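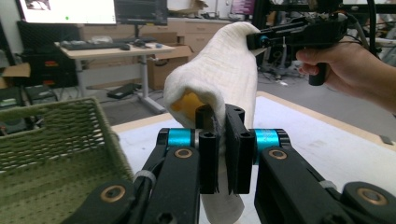 Fig. 5-1. Ribbed white piece drawn out lengthwise, yellow-orange patch showing at the rolled opening.

Search the guide
Enter a word or section number
Go

SECTION 5
SOFT RIBBED WHITES: STRETCHING, TURNING AND ROLLING

Welcome to my favorite section! Flat sheets are satisfying and dish towels are quick, but the soft ribbed whites are where your folding table really starts to earn its floor space. These are the stretchy, slightly fuzzy pieces that come out of the basket in a ball: long socks, sleeves, knitted wraps, narrow towels with some give in them. They look like trouble and they fold up beautifully once you know where to take hold.

You should have finished Section 4 (table height, lamp, baskets left and right) before starting. If your Cordeiro table still rocks when you lean on it, go back and level the feet now. A stretchy piece needs a steady pull, and a table that tips under you will have you chasing the cloth across the top.

What you need

- the table, cleared and wiped down
- the basket of whites, dry all the way through
- the Julleck drawer insert, or any shallow box with straight sides
- a lint brush
- a second pair of hands for long pieces (helpful, and a lot more fun)

CAUTION: Do not fold ribbed pieces that are still damp at the thick end. The tube may feel dry at the edge and be quite wet where it doubles over. Push two fingers down inside the opening and check there.

5.1 Finding the two ends

Every long ribbed piece has an open end and a far end, and when it comes out of the basket you usually can't tell which is which. Pick it up anyway. Let it hang from one hand over the table and give it a gentle shake, just enough to let the creases drop.

1. Look for the edge that wants to curl. Ribbed knits roll at an opening, so the thick, rounded lip is generally your open end.

2. Pinch the piece just below the lip with one hand. Take the narrow end in the other.

3. Draw your hands apart slowly until the piece is straight but still relaxed. You are looking for long, shallow creases. If the ribs open up wide and the cloth starts to look thin, you've gone too far - ease off and let it come back.

4. Check for twist. Follow one rib with your eye from end to end. It should run straight along the piece. If it winds around like the stripe on a candy cane, let go of the narrow end, let it spin out, and take hold again.

NOTE: If part of the piece hangs loose below your grip, that's fine at this stage. You'll bring it in when you fold.

Step 3 is the one people hurry, and it's the one I'd ask you to linger over. A piece that has been drawn out properly lies down flat almost by itself. A piece that hasn't will fight you through every fold after that, and you'll end up with one of those lumpy little parcels that springs open in the drawer!

For anything longer than your arms are comfortable with, work in pairs. One person holds the near end still over the table, and the other takes the far end up and off to one side. Only the second person pulls. When both pull at once the ribs stretch unevenly, and one half of the piece comes out longer than the other.

5.2 Lining, labels and things tucked inside

Before you fold, take a look inside the opening. Color on a white piece nearly always means something: a lining, a printed label, a mark on the reverse, or a stray item from the same wash that has crept in. Small things love to travel inside long ones. In my own house the record is a doll's cardigan, two hair ties and a grocery receipt, all from one sock.

1. Open the lip with your thumbs. Don't pull on the edge itself.

2. Touch the colored part. If it moves on its own, it's a stray, so take it out and put it in the right basket. If it moves with the cloth, it belongs there.

3. If it's a lining, smooth it toward the far end with a flat hand. A bunched lining makes a bulge that no amount of folding will hide.

4. If it's a print or a label, decide whether you want it inside or outside when the piece is stored. I keep mine inside. My sister keeps hers outside so she can read them in the drawer, and her drawers are tidier than mine, so take your pick.

5. Turn the piece if you need to, then repeat 5.1 from step 3. Turning always undoes the stretch.

CAUTION: Bright prints and strong dyes can mark a white surface if they are pressed together damp for a long time. When you aren't sure about a color, store the piece with a sheet of plain tissue between the layers for the first week and check the tissue.
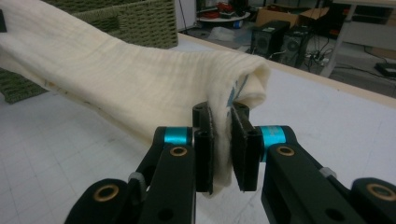
5.3 The long fold

Now for the good part. You have a piece that is straight, untwisted and empty (or properly lined), and it's time to lay it down.

1. Lower the far end to the table first. Let the rest follow it down, and keep hold of the near end until everything else is resting on the tabletop.

2. Go diagonally if the table is short. A corner-to-corner line gives you a surprising amount of extra length.

3. With your free hand, bring one long side over onto the other. The ribs should still run along the piece, and the fold should sit where the piece naturally wants to bend.

4. Pat, don't press. A soft rounded fold is what you're after here. Hard creases belong to shirts.

5. Bring in any loose flap at the near end by folding it back under.

NOTE: On a white table it can be hard to see where a white piece ends and the top begins. Lower your lamp so the light comes in from one side. The folds throw a little shadow and the edges become easy to find. It's such a small change and I wish I'd made it years ago.

If the fold opens up as soon as you let go, the cloth was probably stretched more on one side than on the other. Pick it up by both ends, let it relax for a moment and start again at step 1. Second tries are nearly always better than first ones.

5.4 Rolling for the drawer

The folded strip is ready to roll. You can stack these pieces flat if you like, but a roll takes less room and keeps the stretch in, and a drawer full of them is a cheerful thing to open on a January morning.

1. Start at the narrow end. Make the first turn small and firm, no thicker than your thumb.

2. Keep rolling toward the open end with both hands, using your fingertips at the sides to stop the roll from wandering into a cone.

3. Stop when you have a hand's width left. Check that the two sides of the roll are level.

4. Fold the lip back over the roll so that it holds itself closed. Don't stretch it all the way around - one side is plenty, and the edge will keep its shape much longer.

5. Set the roll in the insert with the smooth side up.

For a thick piece with a lining, make the first turn looser. The inner layer has less distance to travel than the outer one, and it will pucker if you roll it tight from the beginning. If you feel a ridge forming under your fingers, unroll back to it, smooth it out and carry on from there.

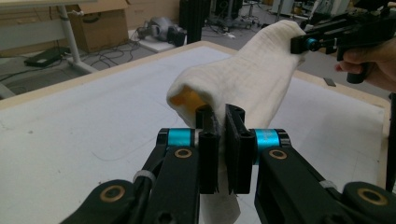 The other common bother is a bulge on one side of the opening. Take the lip between finger and thumb on the bulging side and work your way along it in short pinches, easing the cloth back toward the middle as you go. Most bulges disappear in three or four pinches. The stubborn ones come from the lining, so go back to 5.2, step 3.

5.5 Troubleshooting

The roll springs open.
The first turn is too big. Unroll the whole piece and begin again with a tighter center.

The roll leans to one side.
The long fold wasn't even. You can sometimes save it by pushing the high side down against the tabletop, but a fresh fold is quicker.

The piece has gone long and thin.
It was pulled too hard in 5.1. Lay it flat overnight without folding. Knits are forgiving and most will come back after the next wash.

The surface is covered in fuzz.
Brush along the ribs, never across them. A few light strokes will do it. Save the thorough brushing for after the next wash.

There is a pale gray line along the fold.
That's often nothing more than shadow. Turn the piece toward the lamp and look again before you send it back to the laundry. (I've rewashed perfectly clean whites this way more times than I care to admit.)

The narrow end has a pinched point in it.
You've been holding it in one spot. Roll that end between your palms for a moment and the point will relax. Next time, shift your grip once or twice during a long pull.

5.6 Practice

Try five pieces before you take on a full basket. Choose ones that are different lengths, and do the longest last. Folding with a helper feels awkward on the first couple of pieces and then it clicks, usually somewhere in the middle of a conversation. We ran this section as an evening class in Volatville and the table at the back got so caught up in it that they folded everyone else's whites as well!

Keep one finished roll on the corner of the table as a guide for size. When the others start to come out larger, compare them with it and adjust your first turn.

Parts mentioned in this section: drawer insert, Julleck, list no. 268. Side lamp with clamp, Girkico, see Section 4 for fitting.

Text by Daiane Guimarães. Section revised November 28, 2019.

Continue to Section 6, Fitted Sheets.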